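**Ticket 1968 — Decor swap job stalls at the drawer, Skendness units**
Status: open, waiting on the planner folks
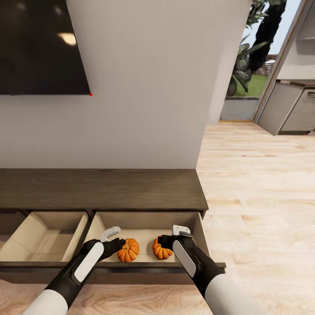 *Render: Salian simulator, Drernora turnover desk*

Hi all! Reopening this one with everything I've got, because it came back this morning on the long job and I'd like it off our plate before the June changeovers start. Sorry in advance for the length, I'm keeping notes as I go.

**What's happening**

The seasonal decor job gets as far as the two pumpkins in the TV cabinet drawer and then Zusance sits there with "waiting for clear reach" until the 60 second timeout kicks in. Both hands are at the pumpkins by then, left hand on the left one, right hand on the right one. No collision warning and no grip error. It just waits, gives up, and sends a "please assist" to whoever is on the desk. Which was me, with a bagel.

Same thing in four runs out of five. The one good run I can't explain at all.

**What I expected**

Pumpkins out, up onto the cabinet top (there's nothing on it in this layout, so plenty of room), both drawers shut, next task.

**What I tried**

7:40 am — Restarted the planner and reran from the start. Stalled in the same place.

8:05 am — Thought it might be the neighboring drawer. It's empty and it's open too, and the job list doesn't have a step for it, so I wondered if the planner thought it was supposed to get something out of there. Closed it by hand in the layout editor. Still stalled, but the message took longer to come up. Put it back the way it was.

8:30 am — Turned off the left arm for this task and let the right one do both. Worked! But slow, some 30 minutes for the full room, and the crew lead laughed at me when I said it out loud. She can do that whole room with a vacuum in one hand.

9:15 am — Both arms back on, with a pause so the left goes first. Stalled again, now with the left pumpkin already up on the cabinet and the right hand still waiting. So I don't think it's about them getting in each other's way, or at least that's not all of it.

9:50 am — Moved the right pumpkin a couple of inches farther back in the drawer. Two runs, two stalls. Moved it forward again.

10:20 am — Pulled the task log. The right arm's reach check is being done against drawer width 182, and I can't find that number anywhere in our room sheet for this cabinet. I'm guessing it got copied from another unit type when the Skendness layouts were loaded, but I don't have the rights to see who changed what.

**Why I'm being a pest about it**

I know on your side this looks like one stuck task. Over here it changes somebody's whole morning. The way the turnover shifts work now, the housekeepers don't do decor anymore, they do beds and bathrooms and then a walkthrough at the end. Those decor hours went out of the schedule when we signed up for this. So when a job stalls, the person who gets called is a housekeeper who's halfway through stripping a bed two floors up, and there's no time in her day for it.

We had a pretty frank chat in the break room last week. A couple of people like the new setup a lot (less kneeling at low cabinets, and I'm with them, my knees are too). Others miss the decor part, since it was the fun bit of the job — you got to fuss with things and make the place look nice. And everyone is annoyed by the assist calls. I said I'd pass that along, so I'm passing it along. If we test this properly in Salian first, those calls mostly land on me at the desk, and I'm fine with that.

**What I'd like**

- Someone to check where the 182 comes from and fix it for this cabinet
- A drawer-close step for the neighboring drawer, or tell me how to add one
- The assist message to say which arm is waiting. "Please assist" doesn't help a person standing in a hallway with an armful of towels
- An option to send stalls to the desk before they go to the floor staff's phones

**Update, 1:10 pm**

Got a reply that the width value is "inherited" and they're looking at the parent layout. Asked if the one-arm version can go live in the meantime and was told yes, as long as I tag the rooms. Tagged them. I've added the extra minutes to the turnover sheet so the crew isn't standing around outside the door.

Leaving this open. Will rerun with both arms once the layout is fixed.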